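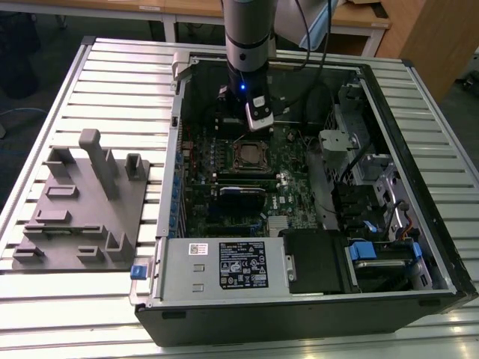

Clause 19 should be struck entirely, Stüber wrote, and the cell judged by what it did to boards and fingers, with no reference to what its operators had promised beforehand.

Roswitha Kettler printed the comment and put it in the folder with the others. The draft ran to 54 clauses. It was titled Working Rules for Robotic Disassembly of Desktop Computers, Urnham Site, and it had been open for comment since November. Clause 19 read: "Before the arm enters an open chassis, the operator shall state aloud the part to be removed and the point at which the attempt will be abandoned."

She had written it herself. She took the folder downstairs.

Garba Obi was at the cell. The tower lay on its side on the slotted table with the side panel off, and the gripper was over the motherboard. The blue light on the wrist was on. He did not look around when she came in, and she waited at the door until he had paused the program and taken his hand off the pendant. That was clause 7.

"Stüber wants 19 out," she said.

"Stüber works in Dindosby."

"He has a vote."

Garba read the page. "He says it can't be audited."

"It can't. There's no record of what anybody says in here."

"Then add a record."

"Ackermann won't pay for one."

He gave the page back. On the table beside the case was the grey fixture plate. The plate had its own section in the draft, clauses 30 through 34, and no one had commented on any of them.

"What were you going to take out?" she asked.

"The graphics card."

"Did you say so?"

"I was by myself."

"The clause doesn't mention company."

He considered this. Then he faced the machine and spoke at an ordinary volume. "Graphics card. I stop if the board lifts with it."

"By how much?"

"It doesn't say I have to give a number."

"No," she said. She took out a pencil and wrote in the margin: abandonment point to be stated as a measurable quantity. She crossed out "quantity" and wrote "value."

"Two millimeters," Garba said.

"Where would you measure it?"

"At the corner nearest the slot."

She wrote that down as well. It made the sentence too long and she divided it into 19.1 and 19.2. A rule with two parts could be half complied with, and she disliked that, but the style guide from Bratthorpe permitted only one requirement per sentence.

"Eckhard used to say it," Garba said. "Before there was any draft. He'd name the part, and then he'd say what he'd put up with."

"My brother talked to the toaster."

"He never cracked a board."

"He cracked one. It's in the Stöcker report, in the annex."

"Did he say it that time?"

She had read the annex often enough to know what was in it. It gave the gripper force, the approach speed and the serial number of the board. It gave the name of the operator. There was no field for anything said.

"It isn't recorded," she said.

Garba picked up the pendant. "So you can't tell Stüber it works."

"I can tell him the form lacks a field."

She moved back behind the line that clause 4 required and read the revised text through once more. The word "aloud" was still there. She put a question mark over it, and then erased the question mark.

"Say it again," she said. "With the corner."

He said it again, with the corner, and she nodded, and he released the pause.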